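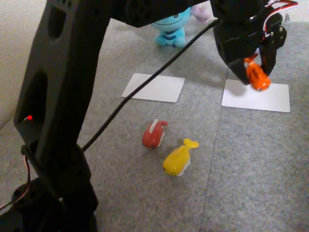
Orange toy fish, white card on the floor.

Groltavside Community Hall - walk-round, 27 March 2025

Front door: closer adjusted. It no longer slams, it sulks shut. Pass.

Fire exit, rear: opens with one push. Outside, the Munro bins are parked across the path again. Fail until moved.

Extinguishers: all charged. The kitchen one was last tagged in November and is holding up the recipe books. Put it back on its hook.
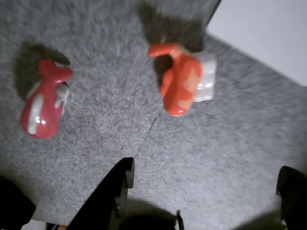 Carpets and walkways: seams flat in the main room. Hallway mat curls at one corner and has been taped down by an optimist. Replace.

Hot water, restroom sink: 118 F. Pass.

Kitchen outlets: the Zendar kettle and the toaster share one adapter. Fail - again.

Stacking chairs: piles of up to 18. The sign says eight. The sign is behind the chairs.

Emergency lights: ran 60 minutes on battery. Pass.

Heating: thermostat set at 66, cover locked, key in the lock.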